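Mon 27 May

Posted in: Days Out, Food

I have wanted to get inside the Starnenby food and grocery fair for years. It used to be trade only, so unless you owned a corner shop or knew someone who did, you were out of luck. This year they opened the last day to the general public for 8 dollars a head, and I booked the minute I saw the notice on the library board. My sister Jo was meant to come along but her youngest had a soccer thing, so it was just me, my good walking shoes and the big blue shopping bag.

If you're driving, come in off the Sidham road and ignore the first parking sign. The first one takes you to the exhibitors' lot and a very patient man will turn you around. The second sign gets you into the proper field. It was a bit soft underfoot after the rain but they'd put straw down at the gate. There's a bus as well, the 17 from Sidham station, and I'd probably do that next time because getting out of that field at four o'clock was slow going.

Doors were at nine-thirty. I got there at ten to ten and the line was already back past the bike racks, but it moved. You show your ticket, you get a paper wristband (mine was orange, trade people had grey) and a floor map that folds out to the size of a tea towel. I gave up on the map by lunchtime and went by smell.

The main hall is the old wool store, and I could happily have spent the first half hour looking up. It has those big sawtooth windows along the roof and the floorboards still have a bit of a shine to them from all the lanolin. They've kept the painted bay numbers on the posts, and the stalls are laid out to match, so you'll hear people say "I'm over at bay 40" as though they'd always been there.

I started with the dairy end since it was closest. There was a lovely washed rind cheese from a farm out at Undier, orange and sticky and so strong that the young fella cutting it kept apologising to the tea stall next door. I bought a wedge. It came home double bagged and it is living in the garage fridge at the request of everyone else in this house. They also had a cultured butter with flaky salt through it, and I went back for a second taste pretending I hadn't had the first. I don't think I fooled anyone.

Next along were the bakers. I'm sorry to say I found the sourdough a bit same-same by the fourth stall, but there was one woman doing rye crispbread with caraway, big thin wheels with a hole in the middle, and I could have eaten the lot. She was selling them in paper sleeves, and I wish I'd bought two because mine got a knock in the bag and it was mostly crumbs by the time I put the kettle on. (Still delicious. I had them over soup.)

After the bakers you go through a set of double doors into the second hall, and that's where the packaged groceries and snacks are. I'd expected to walk straight through. I stayed over an hour! I have a real weakness for chips from other places. When my kids were little we used to let them pick one mystery bag each from the Asian grocery on Tan Street, and they'd score them out of ten on the back of an envelope. Cucumber flavour won every single time, and I will still defend cucumber chips to anyone who turns up their nose.
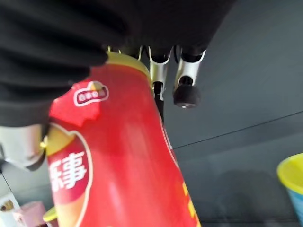
Lay's with its Chinese name on the red. Straight back to the Tan Street days.

I sent that one to both kids on the spot. My son wrote back "cucumber or nothing" and my daughter sent a row of hearts, so obviously it stuck.

There was a talk on at eleven in the little side room, and I only went in for a sit down, but I'm so glad I did. It was given by Gøran Lindqvist, who ran a village shop for most of his working life before he started helping other people set theirs up. He talked about how a small shop decides what to stock, and I'd never once thought about it. A big supermarket can carry a slow seller for months. In a small place every bit of shelf has to earn its keep, and if the fancy mustard isn't moving it's taking the spot of something that would.

He said his first shop had 3,000 different lines in it when he took it over and he reckoned half of them were only there because the previous owner's customers had asked for them once, years before, and then moved away or died. He spent his first winter clearing them out. He told us about a tin of gravy powder that he'd marked down again and again until he ended up taking it home himself, and it was perfectly good gravy.

The bit I liked best was about eye level. Everybody knows the dear stuff goes at eye level, but he pointed out that it depends whose eyes. In a shop near a school you think about who's coming in at half past three. In a shop near a retirement village you don't put the tea bags on the bottom where people have to bend for them, no matter what the rep tells you. An older man in front of me said "hear, hear" quite loudly and got a laugh.

Someone asked about turning packets to face the front, and he got very animated about that. He used to do it twice a day, once before opening and once after the lunch rush, and his wife banned him from doing it in other people's shops on holiday. I walked out of there and have been looking at shelves ever since. I did it in the pharmacy on Friday. It's a bit of a curse.

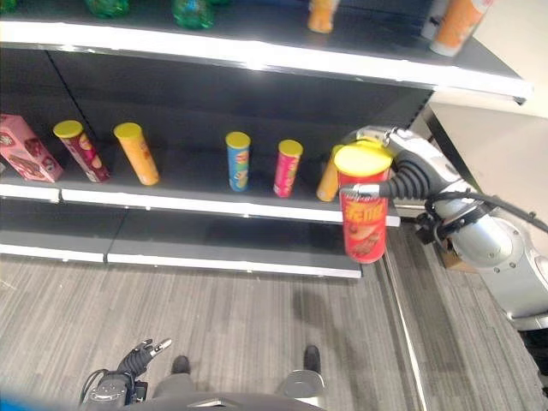 Snacks in the second hall. Dark grey shelves with white edges, very smart.

I do think the dark shelving looks good. Our local shop has the old cream coloured metal ones with the price strips that fall off when you brush past, and everything on them looks a bit tired before you've even picked it up. I mentioned this to the lady in line behind me for coffee and she said her brother-in-law had just refitted his place and the lighting cost him more than the shelves did. So there you go.

Lunch. There's a row of food vans out the back between the wool store and the river, and you'll want to go before noon or after one-thirty. I went at twelve-fifteen like a fool. I had a lamb roll with pickled onion and a very good mint sauce, and I ate it sitting on the river wall with the bag between my feet. The dumpling van had the longest line by far and people walking away from it looked very pleased with themselves. There's not a lot of seating, so if you need a proper chair I'd bring a folding one. Plenty of people did.

In the afternoon I did the preserves and the honey. I was good and stuck to one jar of each, a quince jelly and a dark bush honey that tastes a little like burnt toffee. The honey man had an observation hive behind glass and there was a crowd of kids three deep at it the whole time I was there, all trying to spot the queen. I couldn't find her either.

I skipped the wine tent because of the drive. It sounded cheerful.

A few grumbles, just so you know. The toilets are at the far end of the yard and there aren't enough of them. The card machines dropped out twice in the afternoon and some of the smaller stalls lost sales over it, so take a bit of cash. The public were also let into the second hall a little later than the tickets said, and there was some sighing at the doors, though the woman managing it was lovely and let the prams through first. And I'd love to see labels in bigger print. I had my glasses on and still had to ask about half the ingredients.

What came home in the blue bag: the cheese, the crispbread (RIP), the quince jelly, the honey, a packet of smoked paprika I don't remember buying, and a tea towel with a sheep on it.

There's a smaller one planned for October, in the main hall only, with more of a Christmas hamper theme by the sound of it. Tickets go through the same booking page. Jo has already been told to keep the weekend free, soccer or no soccer, and I'm going to do the bus this time so I can finally see what all the noise in the wine tent was about.

If anyone knows who makes that rye crispbread, please leave me a comment. The sleeve got soup on it and I can't read the name.

Filed under: fairs, Starnenby, snacks, cheese
6 comments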